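Braretden Garment Handling: Equipment Planning Notes and Data Card

README, last revised 23 November 2022
Maintained by Dilruba Miah

Hello and welcome! If you have landed in this folder, you are probably one of two kinds of people. Either you want to use the clips for your own work on clothes handling, or somebody has asked you to put together a budget for a setup like ours and you would like to know what you are letting yourself in for. I have tried to write for both, which is why this file is longer than most READMEs. Please skip whatever you don't need.

What is in the folder

The set holds 966 clips of knitwear and other soft clothing being picked up, moved and laid down with hand-held grippers. Each clip has a short text note with the garment type, the table it was done on, and the initials of the person holding the tool. The planning sheets live in the folder called "budget", and the parts list is in "parts". The parts list is the one I would print out, frankly, as you will be scribbling on it.

Clips are sorted by garment and then by session. We tried sorting by operator at first and gave it up after a week, so if you come across an old path with initials in it, it is left over from then and you can safely ignore it.

Why we planned for hand-held tools first

Our first plan, drawn up in January, put nearly all the money into one arm from Cekness with a gripper already fitted. It was a lovely quote with a lovely brochure, and it would have left us with one station, one queue, and nothing in the bank for spare fingers. After a long afternoon with the spreadsheet we split things up: two hand-held grippers to begin with, a third when we could afford it, and the arm pushed into the following year's plan. I am still glad we did it that way round, though I know the Sutamton group went the other way and are perfectly happy.

Knitwear was a big part of the thinking. A thick ribbed sweater bunches up between the fingers, and we wanted plenty of practice with that sort of bulk before spending arm money on it. 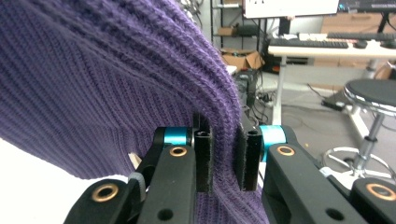
Parts and Spares

The lines people leave out of their first budget are nearly always the small ones. Grip pads come top of my list. Ours have a fuzzy, textured face, and we order them in bags of 100 because the price per pad drops so nicely at that point. Brass bushings for the linkage arms are next. They are cheap, but the delivery charge isn't, so do add them to some other order if you can! Elastic bands go on the stationery line and have never once been questioned.

Complete finger pairs cost us $55 each from Gentile, who make them to our drawing and are very patient about changes. We keep two pairs in the drawer for every gripper in use. The rollers and the linkage arms we buy only when we need them, and so far that has worked out fine.

Bench and room

Set aside $2,000 for the room itself. I know it feels like a lot for furniture and wires, and I argued against it myself, but it went quickly. Ours covered tables, desks, shelving, stools, power strips and a second monitor for the checking desk. White table tops were a deliberate choice, as colored knits show up well on them. If your room has carpet, put cable covers in the plan from the start. We left them for later, and later has a way of never being funded.

Do think about where the boxes will go, too. Garments arrive in cardboard, parts arrive in cardboard, and it all has to sit somewhere while you unpack it and check it against the delivery note.

Garments

We bought most of ours secondhand and would do the same again. Try for a good spread of knits, both fine and chunky, and more sweaters than you think you want. Set a little money aside for washing. Anything that starts to pill badly is retired and marked "worn" in the notes, and its earlier clips stay in the set.

Known gaps

There are very few children's clothes, and no coats at all. Dark garments are thin on the ground in the early sessions. The prices in the sheets are what we paid, before tax, and they do not include anybody's time. If you are taking them to a finance office, please get fresh quotes first and treat mine as a starting point for the conversation.

Still to be decided

The arm is back on the table for next year, and I would welcome advice from anyone who has bought one for cloth work. I am particularly keen to hear about service contracts. The Cekness one renews every January and the wording on wear parts is hard to follow, so if you have been through it and have notes you can share, please add them to the "quotes" folder.

Questions and corrections

Open an issue and put "planning" in the title if it is to do with money, or "clips" if it is to do with the data. I read them all, though it may take me a few days to answer when a delivery has just come in.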